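Moltton place-name list, README

Last touched September 21, 2024. Still rough, use with care.

What it is
Spellings of field, lane and farm names in and near Moltton, copied out of old parish maps and rent books. One row per name per source. Over 3000 rows. Plain CSV, UTF-8, commas, no clever stuff. Names with a comma in them are in double quotes.

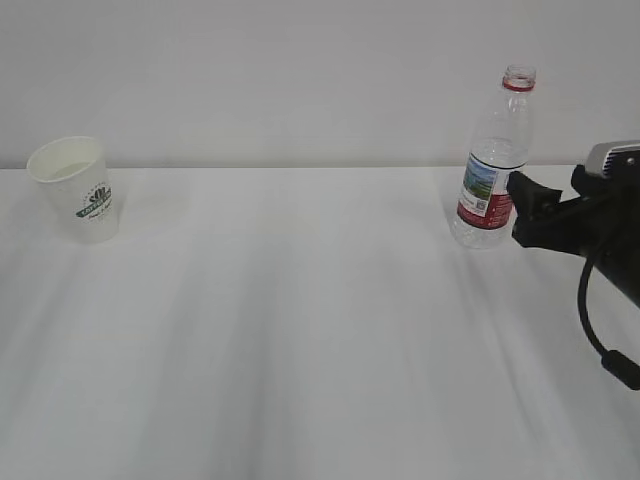
Paper cup with a green logo, white cloth.

Columns
id, name_as_written, name_modern, source, page, year, sure
"sure" is y, n or blank. Blank means I havent looked yet, don't read it as no.
year is the year on the cover of the book, which can be well off from when the line was written. Two of the rent books run on for years under one cover.

Sources
The Arton rent books (7 of them, one with the back pages gone), the Dretar tithe map, and a bundle of loose letters filed under Sproģis. The letters are the worst. Same hand spells the same lane three ways on one page. I kept all three. 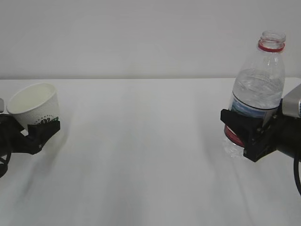
Long s is typed as a normal s. Capitals kept as found, even mid-word. Where a letter was blotted I put a question mark in its place, so searching for "Hollow" will miss "H?llow". Search the modern column if you want everything.

Known problems
- 211 rows have no modern name. Some of these fields are probably under the bypass.
- 115 rows from the tithe map have the page number of the index, not the sheet. To be fixed in October, with luck.
- "Nether" and "Lower" got merged in an early verison and I split them again by hand. Check before you quote.
- accents in the letters may be wrong, went through a bad export once 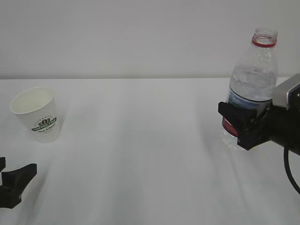 Myroslav Yurchenko wrote back that the merged rows should have stayed merged, as the rent books use both words for one field and the split makes it look like two. Fair point for Arton. Not sure it holds for Dretar, left as is for now.

Reuse
Free to use, say where you got it. Kadri Žukauskas did the checking on the first two rent books, so name her too please. Corrections by email, with the row id and the page. Without the page I can't do much.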